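Guvlow Marble Run: Frequently Asked Questions

Compiled by Kha Ninh, who answers the mail. Last updated Jul 16, 2024.

Is my set missing a piece?

Probably not. Most letters I get on this subject are followed by a second, shorter letter. Look inside the funnel first. The small parts nest in there during shipping and hold on with surprising loyalty. After that, try the folded cardboard at the bottom of the box, the one you already threw in the recycling.

If the piece is still gone, write to us with the name of the set and the color and shape of the part. "The bendy one" does not narrow it down. We replace missing pieces free for 68 days after purchase, and after that we charge postage and a small amount for the plastic.

What comes in the Stevum starter box?

Straight tracks, curved tracks, posts, one funnel, a landing tray and a bag of marbles. There is also an instruction booklet with 17 layouts in it. The first four are easy. The ninth has a misprint on the second page, where two posts are drawn the wrong way around, and we have been meaning to fix it since November. If your ninth layout leans like a tired drunk, swap those posts.

My marble keeps flying off at the curve. What am I doing wrong?

Going too fast, usually. A curve has a raised rim to keep the marble in, but a rim can only do so much for a marble that has just dropped four stories. Put a straight piece before the bend, or lower the post above it by one. Also check that the curve is pushed all the way down at both ends. If one end is sitting high, the marble hits that little step, hops, and goes under the refrigerator, where it will be happy for years.

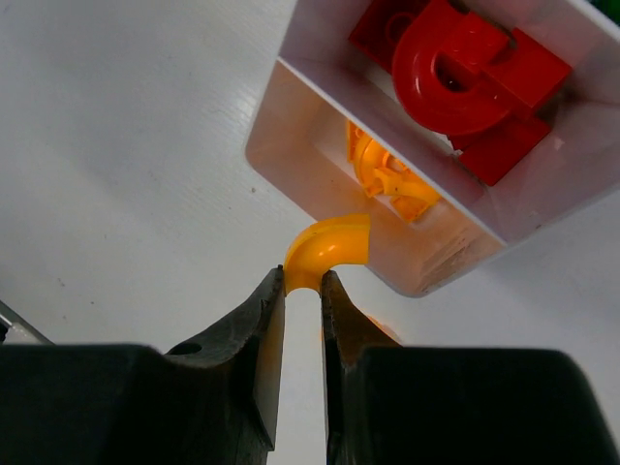
Curves are also the pieces that people put in backward. Both ends look alike until you run a finger over them: one has a lip and the other has a notch, and the lip goes into the notch of the piece below. If you have to lean on it, it's the wrong way around. Please don't lean on it. I have seen what a determined grandfather can do to a connector.

What surface should I build on?

A hard, level one. A kitchen table is ideal until dinner. Carpet will hold a tower of three posts and then slowly stop holding it. A bed is not a surface. We do get asked.

If the table wobbles, a folded napkin under the short leg does more good than any of the stabilizing feet we used to sell, which is how we came to stop selling them.

Can I wash the pieces?

Yes, in warm water with a little dish soap. Let them drain with the channel facing down. The top rack of the dishwasher is fine on a cool setting, but put the small parts in a mesh bag. Skip the heated dry. A warped curve looks almost exactly like a good one, and you will spend an evening finding out which is which.

Are your tracks compatible with Teltberg sets?

The straights fit. The curves fit if you are patient. The posts do not fit, although they will go in far enough to fool you and then let go as soon as a marble reaches the top.

What about the old Paulauskas tracks from my parents' attic?

Those are a little wider, so our marbles roll through them fine and theirs get stuck in ours. Run the old tracks at the bottom of the tower and ours at the top, with a landing tray between the two. Several customers have sent in pictures of mixed builds and they look terrific.

How should I store it all?

The original box works exactly once. After that, use a shallow bin with a lid and keep the marbles in a jar of their own. Sorting by color looks lovely and is useless when you need a curve. Sort by shape. Better yet, have a child sort by shape and call it a game, which has worked in my house for going on two afternoons.

Is it safe for toddlers?

No. Marbles are a choking hazard for children under three, and this is the one answer on the page I'd like you to take completely seriously. Count the marbles back into the jar every time you put the set away.

Can I order only curves?

You can. Item 901 is a bag of mixed curves, and it ships in the same padded envelope as the replacement parts. Colors are whatever comes out of the bin, so requests for all yellow will be read with sympathy and then packed at random.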